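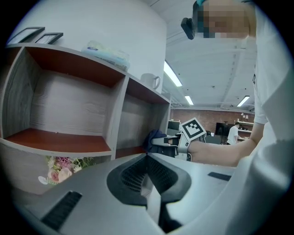 The gray wood-grain cubby unit, with picture frames and a mug on top.

Ren Cubby Shelf in gray wood-grain
Posted 6 November 2023 by Dorottya Medve
Filed under: Shelving & Storage, Small Rooms, Staff Favorites

I've been going on about the Ren to anyone who'll listen, so they finally let me write the page for it. It's a low cubby unit from Trosis, and it's the piece I end up recommending most when somebody comes into our Brendville store and says they have too much stuff and one bare wall.

What I like best is the mix of sizes. You get a big cubby for the bulky things (blankets, board games, the bag you never unpack) and a smaller one next to it for whatever you reach for every day. The outside is a soft gray with a wood-grain look, and then the cubbies are a reddish brown, so it's pretty even when there's nothing in it. I was nervous about those two colors together when I first saw the sample, and now I wouldn't want it any other way!

The top is where you get to have fun. A couple of black frames leaning against the wall look great up there, and you don't have to put a single nail in. Add a mug, a stack of mail, a plant if you can keep one alive – I can't, so I'm firmly in the artificial flowers camp. Pink and white ones look lovely next to the gray.

For cleaning, I just use a soft dry cloth. If something sticky gets spilled, go over it with a slightly damp one and dry it off afterward. Please don't use scouring pads, they'll dull the finish. I found that out on the shelf in our break room and I still feel bad.

It comes flat in one box. Hélène Arsenault and I put ours together over a lunch break, and we would have been faster if we hadn't put the back panel on the wrong way around. Leave the screws a little loose until everything is lined up, then go back and tighten them. There's a wall strap in the bag with the hardware, and you should use it, especially with kids in the house.

Price: 229, delivery in Brendville included
Item number: 3357
Made by: Trosis, for Premside

If you're not sure it'll fit, measure your wall and bring the numbers in with you. I'm usually at the front desk and I love this kind of puzzle.

Join the 3,000 readers who get the Premside newsletter. Enter your email to sign up. You can unsubscribe at any time.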